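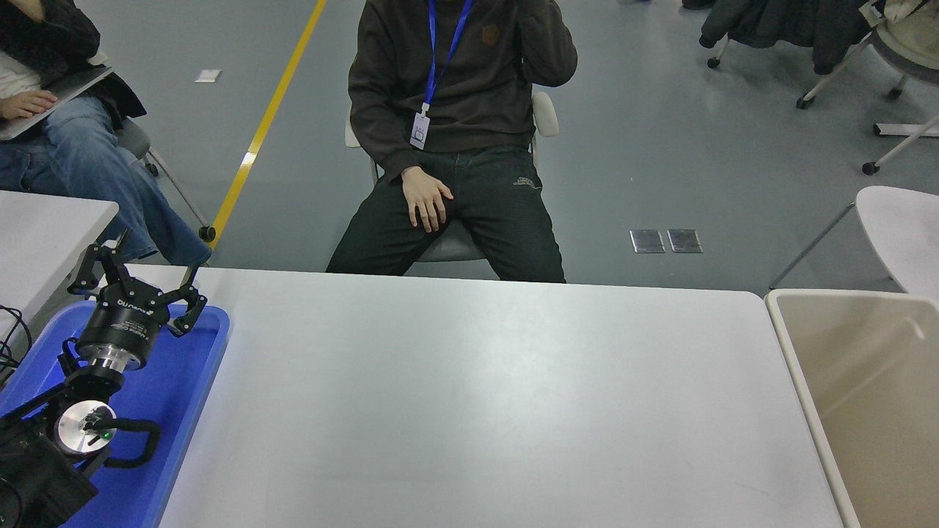
Hi all, quick one on the Gronow vs. Ulow gripper question. I've finally had a proper go at both, on the Vato controller. The wide-opening one on the left arm is what I like for approach angles, and with the black fingers spread in that big V you see how much room it gives you! Cable routing is still a mess on that side (the bundle hangs right over the tray).

On Sep 30, 2021, Rory Niven wrote:
> Did the parallel one ever cope with thin film? Ours kept
> dropping bags until I turned the force down.

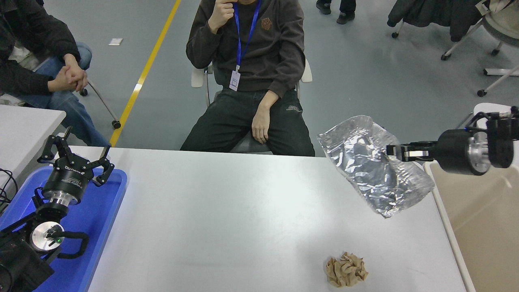
Film was my worry too, Rory. I left the force at the default and only changed the closing speed, and I'd call that the better knob to play with. The right arm has the silver bag by one corner there, up off the table, which is the grip I was after. Crumpled paper gets its own run. I'm planning 111 tries per gripper, so bear with me.

Ruaridh Pollock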